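The Slow Part Is the Last Inch

Software for picking things up has become easy to write and hard to finish. At Relico, the control group led by Ailsa Dalgleish has spent most of the past year on the final stretch of the reach, where the wrist camera takes over from the fixed ones and the planner has very little room left to change its mind.

The stack is called Sivamen. A planner proposes a path, a perception node scores it against the latest wrist view, and a low-level controller runs the joints at 1,000 hertz. The perception node manages 60 updates a second when the scene is simple. Most of the engineering has gone into the gap between those two rates.
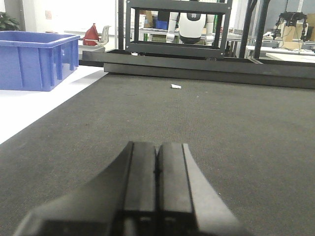
Early builds simply held the last pose estimate until a new one arrived. That worked for rigid parts on a plain surface. Thin, pale or creased items gave estimates that jumped between updates, and the controller followed every jump. The current version carries an uncertainty value with each pose and slows the approach when the value rises. It costs cycle time -- Dalgleish puts the budget for one estimate at 90 milliseconds in the worst case -- but the corrections are smaller.

Grasp checking is a separate process. It compares finger position, motor current and the wrist view, and two of the three must agree before a lift is allowed.
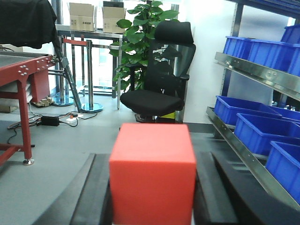 The logging tool, Prirkix, records all three signals on one clock. "We had good logs and bad timestamps for months," Dalgleish says. "You can't tune a filter on that." The group now replays 500 stored grasps against every change before it reaches an arm. A failed replay blocks the merge.

Support for a second planner, Galbraith, is due in January. It handles cluttered bins better in replay, though its memory use is still too high for the onboard computer.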